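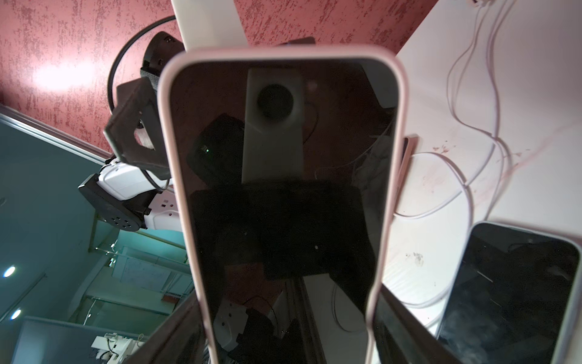
Codstead Handheld Set: collection rules and data card

Version 1.2, released Thursday, March 15, 2018
Maintained by the manipulation group at Lanwood

Summary

Codstead holds wrist camera recordings of a robot arm handling smartphones. The release has 1,147 episodes recorded at 11 stations. Each episode is one attempt at one task, successful or not. This file gives the rules operators followed and the checks applied before release. The file format is covered in FORMAT.txt.

Station rules

Keep people outside the marked reach of the arm while motors are on. Test the stop button at the start of each shift and log the result.
Route cables away from the gripper path. Slack on the table is allowed outside the work area.
Do not move the arm base during a session. If it is bumped, end the session and recalibrate.
Grip force is capped in the controller. Operators may lower the cap but not raise it.

Phones and reflections

Phones must be wiped to factory state, with no SIM card. Cases may stay on.
A dark screen held close to the wrist camera reflects the room, including parts of the robot. Reflections are kept in the data. Annotators label the phone as the object and do not draw separate labels for anything seen in the glass.
Where several phones are in view, the target is the one named in the task string. Others are labeled "distractor", including any that are only partly visible.
Episodes with a readable face, direct or reflected, are removed.

Review

Two reviewers check every episode against the Belden checklist (checklist.txt). Disagreements go to a third. In this version 104 episodes were rejected, mostly for clock drift between camera and joint logs. They are not in the count above.

Known limits

Lighting was not controlled. Glare on walls and glass is common.
Clips longer than 3,000 frames are split, and the parts share an episode ID.
The Tsikata split used in version 1.0 is withdrawn. Use split_b.

Changes

1.2: distractor label added, joint logs resampled.
1.1: recordings from August added.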